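Enseñanza por demostración (robótica)

La enseñanza por demostración, llamada también programación por demostración o aprendizaje por imitación, es el conjunto de técnicas con las que una persona muestra a un robot cómo se hace una tarea, ya sea llevándole el brazo con la mano o manejándolo a distancia, para que después el robot la reproduzca sin que haya que escribir cada movimiento en un programa. La idea resulta familiar a cualquiera que haya aprendido a amasar pan con las manos de su abuela encima de las suyas, y quizá por eso despierta tanta simpatía entre quienes se acercan por primera vez a la robótica.

Guiado manual

En el guiado manual, o enseñanza cinestésica, el brazo se pone en un modo que compensa su propio peso y la persona lo mueve directamente, mientras los sensores de las articulaciones van registrando las posiciones. Es un método cómodo para aprender, porque se nota enseguida cuándo una postura queda forzada. Tiene también sus inconvenientes: cansa bastante en las sesiones largas, y el cuerpo de quien enseña suele tapar la vista de las cámaras.

Teleoperación

En la teleoperación la persona se mantiene apartada y dirige el robot con un mando, un dispositivo de realidad virtual o un segundo brazo más pequeño, el llamado brazo guía, cuyos gestos copia el brazo principal. La sensación de contacto se pierde en parte, y quien empieza tiende a apretar demasiado o a quedarse corto (¡con paciencia se corrige!). A cambio, las cámaras recogen la tarea despejada, tal como la verá luego el robot cuando trabaje solo.

Las cocinas de juguete son un escenario muy querido en este campo. Reúnen en poco espacio puertas, tiradores, mandos y recipientes, pesan poco y un golpe torpe rara vez tiene consecuencias. La puerta de un microondas, por ejemplo, obliga a mantener la pinza junto a una pieza que gira sobre sus bisagras, de modo que la mano debe describir un arco y no una línea recta. 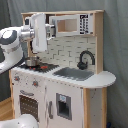 Registro de las demostraciones

Cada demostración se guarda como un episodio, con las imágenes, las posiciones del brazo y la apertura de la pinza. El manual del proyecto Bidik, redactado por Pongsak Phromma y Kai-wen Cheung, propone 25 episodios de práctica que luego se descartan y 100 más para el registro definitivo, cambiando un poco la colocación de los objetos entre uno y otro. El conjunto Nuvari, más modesto en tareas, contiene 282 episodios repartidos entre 11 operadores, y conserva los intentos fallidos con su propia etiqueta.

Véase también

Aprendizaje por refuerzo
Brazo robótico
Interacción persona-robot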